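Home | Data | Cards | Changelog | Contact

# Jernidero desk-filing set

Data card, revised September. Maintained by Oana Ardeleanu and Sreekumar Kartha.

## Summary

Recordings of one desk task: putting document folders into an upright magazine file on a white table. The set covers the folder, the file holder and the loose paper that collects around them. It was split off from the larger Platard office set, where filing was mixed with drawer and shelf tasks.

## Contents

- 384 episodes, of which 136 are held out for testing
- 1584 text notes, one or more per episode
- `episodes/` – one directory per episode
- `notes/` – plain text, UTF-8
- `splits.csv` – episode id, split, annotator

## Objects

`holder` – blue plastic magazine file, two compartments, slotted walls. Two round holes near the top of the back panel. May be tilted back at the start.

`folder` – orange-yellow translucent document folder with a white label card and a pale lavender closure tab. The label text is too small to transcribe and is not annotated.

`strip` – loose paper strip, pale pink to lavender. Do not merge with the closure tab of `folder`.

`misc` – anything else on the table, including small containers and straps. Boxes are not drawn for this class.

## Labeling notes

Mark `folder` as filed when its lower edge is on the base of a compartment. Leaning against the outside wall counts as not filed. Compartments are numbered from the left as seen when facing the open side; the Lorkach notes used the reverse order and were converted.

Close views often show only part of an object. Label the part if the class is clear from color and surface, otherwise use `unknown`.

## Known issues

- Episode 2403 in the old Platard numbering has no counterpart in this set.
- Notes by the second annotator sometimes say "crate" for `holder`. Both words are accepted by the parser.
- Slot edges wash out in bright light – masks for `holder` are filled, with the openings ignored.

## Sample views
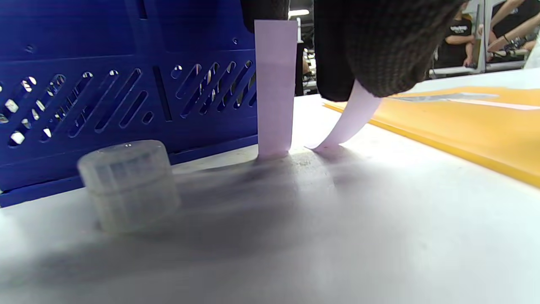
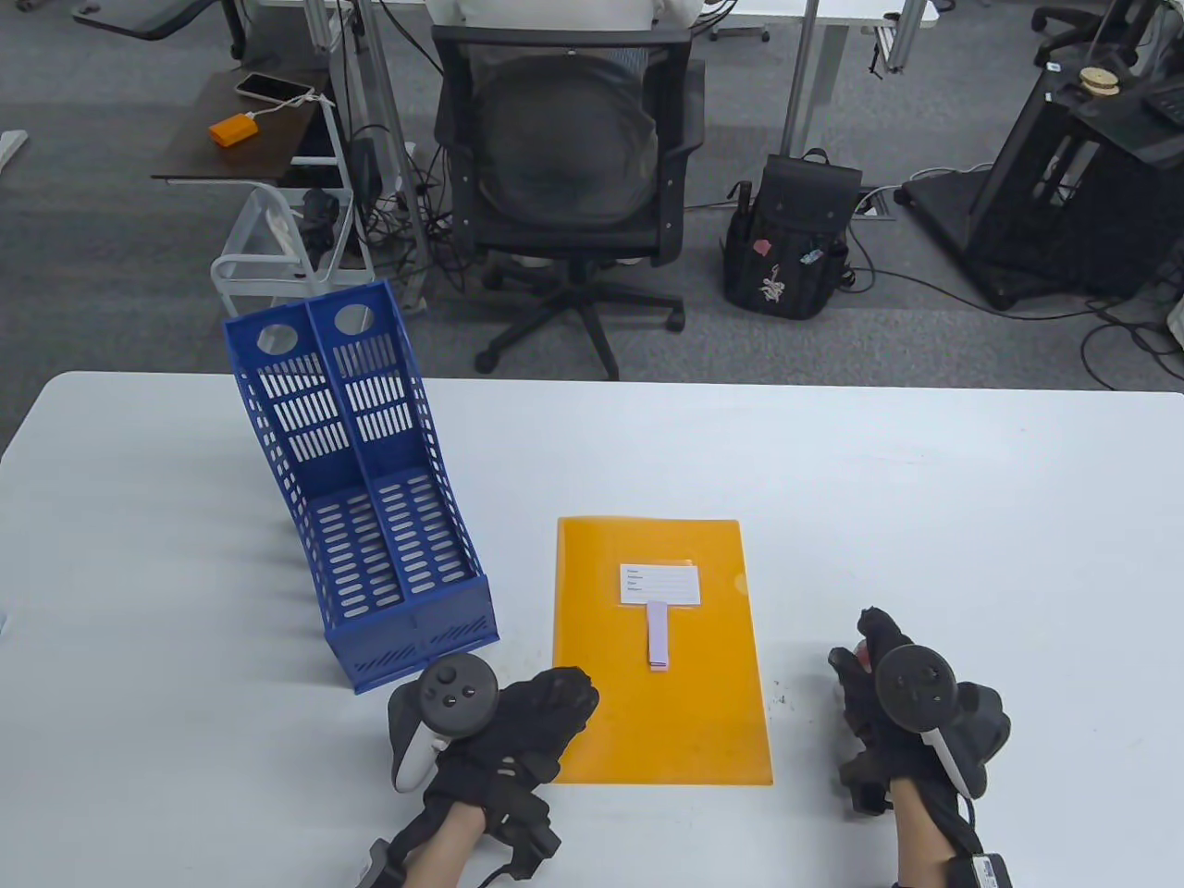
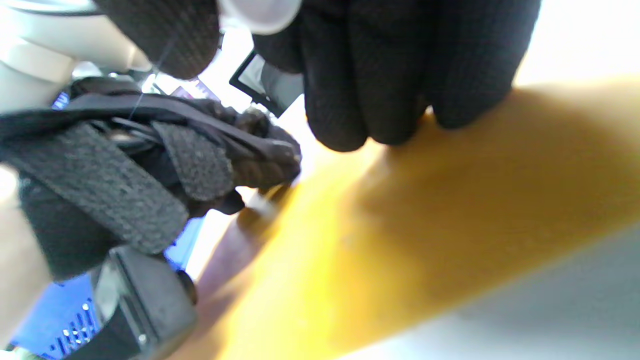 Middle view: holder and folder on the table, folder not filed.

Contact: Oana Ardeleanu, Iglesias data desk | Back to top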